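Monday, the dead bit between Christmas and New Year, 2020-12-28. I went in anyway. The alternative was the rest of the cake and Adoración Quintana ringing from Vilel to ask whether I'd sorted the parts for the Rolodeck yet, and I can only say "nearly" in so many tones of voice.

I had not sorted the parts for the Rolodeck.

Cold bus, cold stairs, kettle furred up like an old boot. Ming-te Au had left a note on the kettle saying the good biscuits were his, which is how I learned there were good biscuits. Ate three. Then got on with it.

The yellow trays are the best thing we own. They came from a closing-down sale in Gurthorpe in September and I've been smug about them ever since. Motors go in the shallow one at the top left, with the scrawl on its wall, boards in the big one underneath. Steel tray in the middle, lined with paper, so that a dropped screw shows up and doesn't ping off into next year. Before the trays we used margarine tubs, and everything smelt faintly of toast.

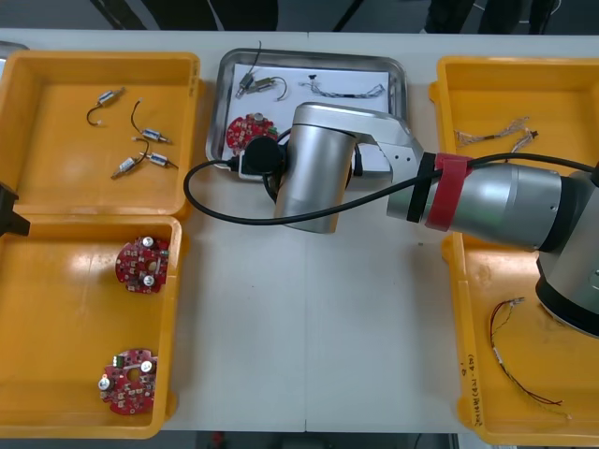 Vol. 7, p. 38

(I number these pages so that someone will one day think there was a system.)

Little motors are bad company. They're tidy silver things until you notice the wires, and then it's like trying to put four cats to bed. I lay them straight, I turn round for my tea, and they've got their leads in loops again. The red boards behave much better. They're round with bites out of the rim, like something a child has started and put back, and they stay where you set them down. If I come back as a component I should like to be a board.

Adoración rang at eleven. Said "nearly". She said the people in Alcaraz want the first batch before Epiphany, and was that going to be a problem? I said no in the voice I use for the dentist. The order is for 400. I looked at the two boards in their big tray and changed the subject to her mother's knee, which is improving.

Spent the next hour on the steel tray. The paper wanted to curl up at one corner and I wanted it flat, and we each dug in. Had a long think about whether the paper should be squared. Squared would look more serious. On the other hand we have a whole ream of plain, bought by me, in bulk, in error.

Lunch was a cheese roll, eaten well away from the table, as per the rule I made after the pickle.
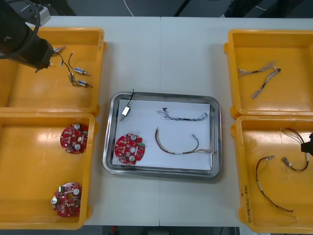 ## Afternoon, such as it was

Ming-te turned up at two, went straight to the biscuits, and said nothing in a very pointed way. Then he looked at the trays and asked why the boards get all that room when the motors are the ones that tangle. I have no answer to this. I told him it was to do with the height of the sides. He nodded for slightly too long.

We may swap them round tomorrow. That means new writing on the tray, and I can't find the pen.

Home on the ten past four. Cake for supper. Must ring Adoración before she rings me.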